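The Skarnix Reader's Macbeth, Classroom Set of 20

We put this set together for teachers who love Macbeth and are a little tired of watching their students get lost somewhere in Act Two. Each paperback has the complete play on the left-hand pages, with notes on the right in the sort of language you'd use across a kitchen table, so a reader who stumbles over "incarnadine" can glance over and keep going.

Danica Zeman wrote the notes, and she has a real soft spot for Banquo (you'll notice!). Her short essay on why he hears the same prophecy as Macbeth and acts so differently is the part teachers write to us about most. There's also a longer piece by Kibet Kaijage on sleep, guilt and Lady Macbeth's candle, plus essay prompts after every act.

Every copy runs 154 pages, with wide margins for penciling in thoughts, and the binding is sewn so it opens flat on a desk. The teacher's guide comes in the same box, along with a reading schedule you can stretch or squeeze to suit your class. Orders placed before noon on Tuesday go out that same week. 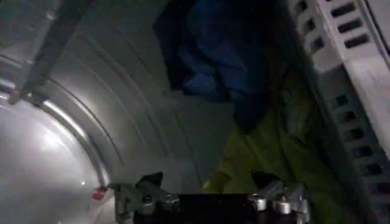 Can I order extra copies if my class is bigger than the set?

Single copies are sold separately with the same page numbering, so everyone can still follow along together.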